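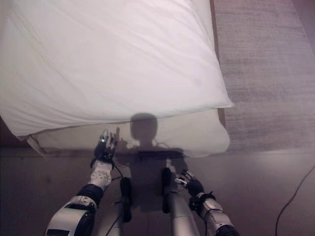

침구 작업 셀 2호기 정비 기록: 손목 케이블, 손끝 마모, 머리 카메라 노출

지난 호에서 예고한 대로 Diser 시험동 2호기의 정비 내용을 정리한다. 2호기는 양팔과 다지 핸드를 갖춘 기체로, 베개 정리와 쿠션 배치 작업을 맡고 있다. 정비는 Obinna Nnaji가 맡았고, 이 글은 그의 작업 일지를 바탕으로 작성했다. 1호기와는 손목 배선 규격이 다르므로 아래 수치를 1호기에 그대로 적용하지 말 것.

정비 사유

가동 중 왼손 관절 상태값이 간헐적으로 끊기는 현상이 보고되었다. 로그를 보면 끊김은 왼팔을 들어 손가락이 위를 향하는 자세에 집중되어 있었다. 팔을 내린 대기 자세에서는 재현되지 않았다. 제어기 쪽 통신 보드를 교체해도 증상이 같았고, 원인은 손목 부근 케이블의 여유 길이 부족으로 좁혀졌다. 오른손에서는 같은 오류가 기록되지 않았다.

사진의 왼손은 아래쪽 쿠션 앞 가장자리 근처까지 올라와 있고, 손목 부근에서 가는 검은색 케이블이 몸통 쪽으로 늘어져 있다. 오른손은 그보다 낮은 위치에서 바닥 위에 떠 있다. 점검할 때도 왼손을 이 정도로 올린 자세에서 케이블을 본다. 대기 자세에서만 보면 당김을 놓치기 쉽다.

손목 케이블

기존 배선은 손목 바로 뒤에서 고정되어 있어 손목을 끝까지 꺾으면 커넥터에 인장이 걸렸다. 고정점을 전완 쪽으로 35 mm 옮기고, 최대 굽힘 자세에서도 굽힘 반경이 20 mm 아래로 내려가지 않도록 루프를 다시 잡았다. 케이블 자체는 피복 손상이 없어 재사용했다. 커넥터는 Geller 잠금형으로 교체했다. 기존 마찰형은 반복 굽힘 후 유지력이 기준에 미치지 못했다.

작업 순서는 다음과 같다.

1. 양팔을 지지대에 올리고 서보 전원을 차단한다. 제어 전원은 켜 둔다.
2. 손목 커버를 분리하고 기존 고정 클립을 제거한다. 클립은 재사용하지 않는다.
3. 커넥터를 교체하고 핀 도통을 확인한다.
4. 새 고정점에 클립을 임시로 체결한다.
5. 손으로 손목을 양 끝까지 움직이며 루프가 전완 커버나 관절부에 닿는지 본다. 닿으면 4번으로 돌아간다.
6. 클립을 본체결하고 커버를 닫는다.
7. 서보 전원을 넣고 저속으로 전체 가동 범위를 왕복시킨다.

5번을 생략한 첫 시도에서는 루프가 커버 모서리에 쓸렸다. 커버를 닫은 뒤에는 이 간섭이 보이지 않으므로 반드시 열린 상태에서 확인해야 한다.

손끝 마모

베개 커버처럼 주름이 잡히는 천을 다룰 때 손끝의 거친 부분이 올에 걸린다. 이번 점검에서 오른손 검지와 중지의 금속부에 미세한 버가 확인되었다. 연마포로 제거한 뒤 시험용 면직물 위를 같은 속도로 끌어 걸림 여부를 보았고, 검지는 한 번 더 연마했다. 왼손은 세척만 했다.

연마 후에는 접촉 기준값을 다시 잡아야 한다. 손을 공중에 둔 채 영점을 잡고, 얇은 천 한 겹을 물린 상태에서 두 번째 기준값을 기록한다. 쿠션을 누른 상태에서 영점을 잡으면 파지력이 낮게 읽힌다. 3월 교정본에 이 오류가 있었으므로 해당 파일은 폐기했다.

머리 카메라 노출

조명이 뒤에 있으면 기체 자신의 그림자가 작업면에 떨어진다. 사진에서도 머리와 목, 몸통의 윤곽이 아래쪽 크림색 쿠션과 바닥에 걸쳐 있다. 그 위의 흰 베개는 밝고 바닥은 갈색이라 한 화면 안의 명암 차가 크다. 전체 화면 평균으로 노출을 잡으면 베개의 옅은 주름이 먼저 뭉개지고, 베개에 맞추면 그림자 안의 쿠션 경계가 흐려진다.

이번에 측광 영역을 화면 중앙부로 제한하고 자동 노출의 상한을 낮췄다. 그림자 경계가 물체 윤곽으로 분류되는 문제는 노출만으로 해결되지 않아, Gomo 인식 모듈에 기체 자세로 계산한 그림자 마스크를 추가했다. 마스크는 팔 자세가 바뀔 때마다 갱신된다. 현재 버전은 단일 광원만 가정한다. 창 쪽 블라인드를 연 상태의 동작은 검증하지 않았다.

바닥 케이블

작업 영역 바닥의 케이블은 매 가동 전에 위치를 확인한다. 사진 오른쪽 끝에도 러그 가장자리에서 아래로 휘어 내려오는 가는 검은색 케이블이 있다. 손이 바닥 가까이 내려오는 동작을 실행할 때는 케이블을 팔의 도달 범위 밖으로 빼고, 뺄 수 없으면 바닥에 고정한다. 고정 테이프는 러그 위에 붙이지 않는다. 러그 직물에서는 접착이 유지되지 않는다.

확인 시험

정비 후 베개 들기와 내려놓기를 127회 반복했다. 왼손 상태값 끊김은 발생하지 않았다. 천 걸림은 한 번 기록되었고, 위치는 오른손 엄지 측면이다. 이번에 연마하지 않은 부위로, 다음 점검 항목에 추가했다. 루프 고정 클립의 풀림은 없었다. 손목 모터 온도는 시험 종료 시점에 27도 상승한 상태에서 안정되었으며 허용 범위 안이다.

그림자 마스크 적용 후 쿠션 경계 검출은 개선되었으나, 두 팔을 동시에 올린 자세에서는 머리 옆으로 겹치는 팔 그림자가 여전히 경계로 잡힌다. 해당 자세의 기록은 Ezeani 저장소의 2호기 폴더에 올려 두었다.

점검 주기

손목 루프와 클립은 매주, 손끝 금속부는 격주로 육안 점검한다. 접촉 기준값은 손끝을 연마하거나 손가락 부품을 교체한 경우에만 다시 잡는다. 카메라 노출 설정은 조명 위치를 옮긴 뒤 반드시 재확인한다. 변경 사항은 기체 옆 점검표와 저장소 양쪽에 기록한다.

1호기의 손목 커넥터 교체는 6월로 예정되어 있다. 그때까지 1호기에서 왼손 상태값 오류가 나오면 재시동하지 말고, 오류 당시의 팔 자세를 먼저 저장한 뒤 Nnaji에게 전달할 것.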